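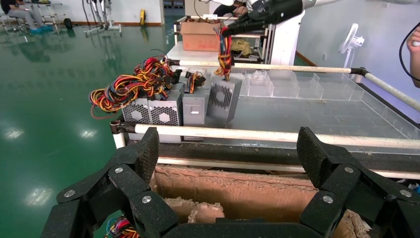
When does the new cardboard collection begin in Irnham?

The first pickups are in September, on the same morning as each household's regular trash service.

The Town of Irnham has approved a separate curbside collection for cardboard and paper packaging, ending the practice of picking up those materials in the same truck as bottles and cans. The change applies to all single-family homes and to apartment buildings with no more than 4 units. Larger buildings will continue to arrange their own service, although owners may ask to be added to a town route if a truck can reach the property from a public street.

Under the agreement, the hauling company Pluvoleck will run the routes for 2 years. The cardboard will be taken to the Tanabe transfer station on the east side of town, where it will be baled and sold to paper mills in the region. Proceeds from the sale of bales will go into the town's solid waste fund. The monthly fee that appears on household utility bills will not change during the first year of the agreement.

Town staff recommended the separate collection after a review of material arriving at Tanabe last winter. The review found that a large share of the cardboard reaching the station in mixed loads was wet or covered in broken glass, and that mills had turned away several shipments. Cardboard that is turned away must be sent to the landfill at the town's expense. The staff report, which is available at the front desk of Town Hall, notes that the amount of shipping packaging set out by households has grown steadily while newspaper has declined.

Residents will not receive a new cart. Cardboard may be set out in the existing blue cart or tied with string and placed at the curb beside it. Bottles and cans will move to the gray bin that the town will deliver in August. Households that already have a gray bin from the earlier trial on the north side should keep it and do not need to request another.

Flattened boxes should be no longer than the cart is tall. Tape and paper labels may be left on. Foam, air pillows and plastic film must be taken out first and placed in the trash. Pizza boxes are accepted if the lid and base are free of food, and a greasy base may be torn off and thrown away while the clean lid is recycled. Waxed produce boxes, frozen food cartons and drink cups are not accepted, as the mills that buy from Tanabe cannot process the coatings.

Boxes that are ripped or have been opened roughly are acceptable. The mills pulp the material, and the shape of the box has no effect on its value. Wet cardboard is a different matter. On days of heavy rain, residents are asked to hold loose bundles until the following pickup. Material inside a closed cart will be collected in any weather.

Set-out time is 6 a.m. Carts and bundles should stand at least an arm's length from parked cars, mailboxes and utility poles. Where a street has parking on one side only, carts should be placed on the side without parking if it can be done safely.

Small businesses are covered by a separate arrangement. Shops and offices on the downtown routes may set out cardboard once a week under the same rules as households, up to a limit of 400 pounds a month. Businesses that expect to go over the limit may bring the remainder to Tanabe at no charge during public hours or contract with a private hauler. A total of 101 businesses took part in the downtown trial, and each will be enrolled automatically unless it notifies the town in writing before the end of July.

Pickup reminders will be offered through Wokico, the notification service the town already uses for street sweeping and snow emergencies. Residents who are signed up for street sweeping notices will need to choose the new collection category in their account settings. Printed calendars will be mailed to every address on the routes, and extra copies will be kept at the public library and the senior center.

During the first month, crews will leave a tag on any cart that contains the wrong material but will empty it as usual. After that, a tagged cart will be left full, and the household may remove the items and set it out again at the next pickup. The agreement does not provide for fines.

The public drop-off area at Tanabe will remain open throughout the change. The cardboard container there is being moved closer to the entrance, and the scrap metal and yard waste areas will stay where they are. Visitors should follow the posted signs while paving work is under way.

Questions about routes, missed pickups or gray bin delivery may be directed to the Irnham Department of Public Works during business hours.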